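Requesting an interview with an artist signed to a label

Our student music magazine wishes to interview a vocalist whose label, Plivau, does not publish a press address. To whom should the request be sent?
Gillent

Requests should be directed to the label's promotions office, with 10 questions at most and the proposed length, normally 30 minutes. Management will usually ask to approve the questions beforehand. 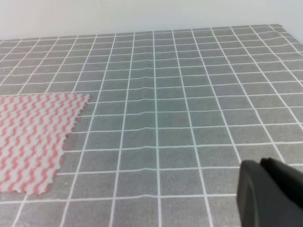
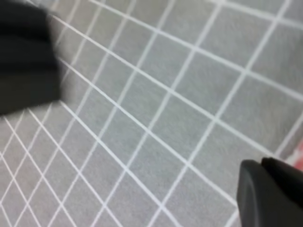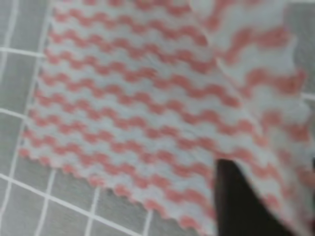 Raudsepp

Further reply
Clemum

Try the concert promoter. Ours replied in December, before the label did. Please state your readership, even if it is below 2000.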